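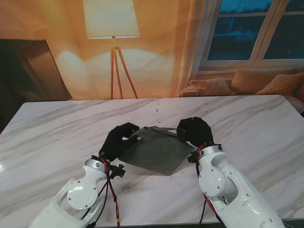
3 Planning and budgeting for a two-arm Tarari station

Read this section before you place an order. It covers what to buy, what to leave out of the first order, and what to agree with your supplier. Mechanical fitting is in section 4.

3.1 Decide on the task first

1. Write down the objects the station will handle. Group them as rigid, thin and flat, or soft. Thin and soft items usually need both arms, so price the station as a pair from the start.

2. For each object, note whether one hand must hold while the other moves. If none of them needs this, ask Fundia for a single-arm quotation as well.

3. Send the list to your Fundia contact. Orders for the UK go through Leonie Böttcher, and all others through Jannik Kleinschmidt.

Note: Quotations are held until the end of the following month. A quotation issued in November must be accepted by the end of December.

3.2 Draw up the budget

1. Enter the arms, hands and controller as one line. They are not sold separately on a first order.

2. Add the table. Any rigid table may be used if it passes the load check in section 4. The Hemano table is optional and costs 2,000 euros, delivered flat.

3. Add gloves for the hands. Gloves are a consumable and are not covered by the warranty. Allow 25 pairs for the first year if you work mostly with sheets, bags or cloth.

4. Add spare cable sets. Order at least 2, one for each arm. The left and right sets are different lengths and cannot be swapped.
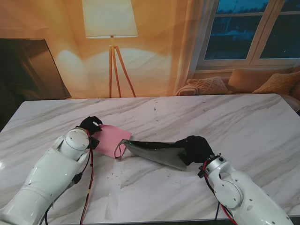

5. Add a printed backdrop if your cameras need a constant background. It should be wider than the table – a narrow one leaves the wall showing at the sides.

6. Set aside some 92 hours of staff time for fitting, calibration and first trials. Sites that already run a Tarari arm may need less.

Caution: Do not cut the cable budget to pay for other items. A station with one damaged cable set must be switched off until a replacement is fitted.

3.3 Plan the space

1. Allow clear floor on the side where the arms are mounted, so that a person can reach the cables without leaning over the table.

2. Choose a tabletop that can be wiped down, and include cleaning in the weekly rota. Crumbs and grit on the surface wear the gloves.

3. Check the delivery route. Brinkmann delivers to the ground floor only, and Saturday delivery is charged extra.

Caution: Do not book an electrician until the final layout has been signed by both parties. Changes made after signing are charged at the day rate.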